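**December 5, 2018. CPU handling, Dell tower**

Bench is the same as last time: arm clamped to the left post, tower on its side, cover off, board still in the case. Power supply left in too. I had thought about pulling it for clearance but the point of the job is to work inside a case as people bring them in.

Moved the controller over to the Tonness box this morning. The old Grurik driver kept dropping the grip force setting after a reconnect and I was tired of typing it back in. New one holds it. Force limit is 200 in the config, same units as before, whatever they are. Speed cap in the case is down to 148 until I trust the cable map.

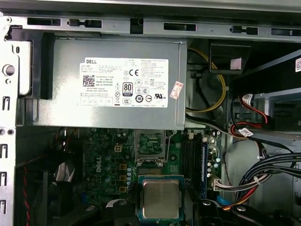
Grip is on the edges of the chip only, fingers closed by position and the force limit left as a backstop. The fingers are the black ones from July. I still want thin pads on them. Ordered a sheet of silicone from Fukeo, not here yet.

Things to fix, written down as I hit them:

- Wrist camera focus is set too far out. Okay for reading labels on the power supply, poor at the fingertips.
- Exposure hunts when the white label is in view. Lock it at the start of the run.
- The cable bundle from the drive area is too close to the path. Tie it back before the next session, and put that in the setup sheet.
- Approach angle. Coming in straight leaves no room to see the socket past the fingers. Try a tilt.
- Log file stops at 3000 lines and starts over. Raise it.

Load plate and lever: keep doing these by hand for now. The lever needs a sideways push to clear its catch and I don't have a motion for that which I would run near socket pins. The Ivanyshyn write-up uses a hooked fingertip. Might print one, but it means a tool change halfway through.

Moved the camera pose for the socket area and saved it as pose 366. Don't overwrite it, the script calls it by number. 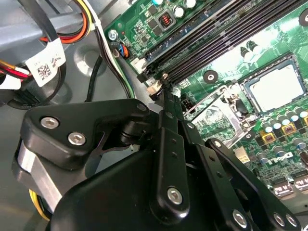

Jaws open over the board, load plate up, processor at the socket.

Left the arm powered down with the brake on. The config is backed up to the shared drive under today's folder. Next: exposure lock, tilt, then ten dry runs with the dead chip before anything else goes near that socket. Also need more zip ties.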